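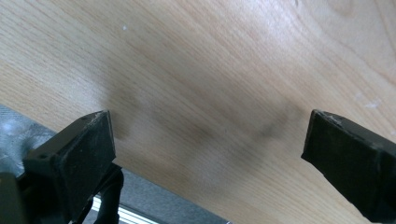

Flurkside Repair Evenings are back, and the first one was a joy

We opened the doors at Flurkside again in January after the long winter break, and what a turnout! People came in with chairs that wobble, drawers that stick, a music stand missing its foot and one very heavy sewing cabinet that had traveled all the way from Woltholm in the back of a hatchback. Every bench was taken by half past six, and the kettle hardly had a moment's rest.

The big draw this time was Bahman Hassanpour's session on old finishes. Bahman has been restoring furniture for most of his life and he is a wonderful teacher (patient, funny, and very firm about sanding). His main message was to slow down. Find out what is on the piece before you put anything new on top of it. He had us dabbing a little denatured alcohol on hidden spots to see whether the finish went soft, a good sign of shellac, and I have never seen a room of grown adults so pleased to find something sticky.

He also talked us through veneer, which frightens a lot of people. If a corner has lifted, clean out the old glue first, work in fresh glue with a thin blade, cover it with wax paper and clamp it under a flat block overnight. Go easy with the sandpaper afterward. Veneer can be thinner than you think, and once you are through it there is no going back!

Some good news on money, too. The fall raffle brought in $2,944, and that has paid for a proper set of clamps and a second dust extractor, with a bit left over for glue. Thank you to everyone who bought tickets, and to Ghasemi for giving us the hamper.

We have three more evenings planned before summer. The next will be all about chair joints, so if you have a rocker that creaks or a kitchen chair that leans, bring it along. Bondis is lending us a steamer for loosening stubborn glue, and I can't wait to try it.

Doors open at 6 p.m. and you don't need to book, but please label your piece with your name and phone number before you leave it to dry.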